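About Watkins Language School

Watkins Language School provides English tuition to adults who live, work or study in Gerkby. The school was founded by Terence Dobson in two rooms on Stedari Road and now occupies the whole of the building, with five teaching rooms, a reading room and a kitchen for the use of students and staff.

Our courses run from beginner level to advanced. Each learner meets a member of the teaching staff before enrolment to agree a suitable class, and may change group during the first two weeks of term without charge. Day classes are intended mainly for those new to the town. Evening classes are arranged for people in employment and place more weight on writing – letters, reports and applications in particular.

The school also offers a course in English for catering, taught by Doaa Saber. It covers kitchen vocabulary, food labels, spoken orders and the written part of the hygiene certificate. Students on this course are asked to bring a notebook and a pen; all other materials are supplied.
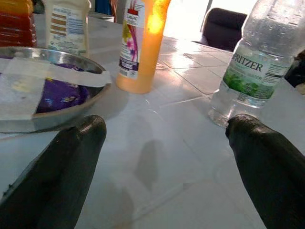
A steel bowl and a water bottle on the tiled table.

Iman Abou Zeid has been Head of Studies since July of last year and is responsible for the timetable, the placing of students and the training of new teachers. Mawuli Opoku leads the evening programme. Questions about fees, letters of attendance and examination entry should be addressed to Nesma Morsy in the school office.

In the last school year 73 students sat an external examination through the school. The reading room holds 2525 titles, among them graded readers, dictionaries and a small collection of local history given by the Zanley Trust. Books may be borrowed for three weeks and renewed once – the office will do this by telephone.

Visitors are welcome during term time and may sit in on a class by arrangement. The front entrance has a ramp, and the ground floor rooms are reserved for any group that needs level access.

Page last reviewed: 2018-11-03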